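Why I Stopped Hiding Everything From My Desk

by Judit Sipos

There is one advice which I read again and again since I started to work from home: the desk must be empty. One laptop, one plant, maybe a nice cup. When the day is finished, everything goes into a drawer and you look at a clean surface. I followed this advice for 5 months, and I want to explain why I think it is wrong for most people who live in small rooms.

In a big house, a desk is only a desk. In a small room it must also be the side table, the shelf by the door and the place where you put the water when you come in. My room in Karnis is like this. I have no other table. If the tissues are not on the desk, they are under the bed, and I need them when I am sneezing, so this is not a good system.

My friend Rohani Ngui has the opposite opinion. She says that a thing left out is a decision you did not make. It sounds wise, and her apartment is beautiful, but I have seen her search for the remote control of her air conditioner for a quarter of an hour in July. It was in the correct box, and the correct box was behind 2 other boxes.

What I believe in now is a desk where the daily things have a fixed place on top. The lamp stays out. The remote controls stay out, next to the organizer box or inside it. Tissues and a bottle of water can live together at the lower end, if your desk has one, where a spilled drop does not reach the papers. 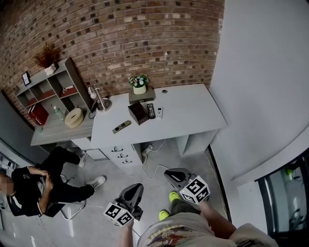
So what should go in the drawers, if the useful things stay on top? The things you use less than once a week: old receipts, spare batteries, the manual for the lamp, the cable for a phone you do not own anymore.

I know that for many people the cables are the real problem, more than the objects. A power strip on the floor under the desk is not pretty. I bought a cable tray from Flonlow for this, with 6 screws, and I was proud of it for one evening. Then I wanted to move one plug, and I had to lie on my back with a flashlight in my mouth. The tray is now in a drawer. I keep the strip on the floor, where my hand can reach it, and I push the cable to the wall before I vacuum.

I do not say that mess is good. I cannot think when there are dirty plates beside me, and every evening I take away the cups and the papers. But a tissue box is not mess, and a lamp is not mess. We should be more careful with this word, especially when the person who uses it wants to sell us a box.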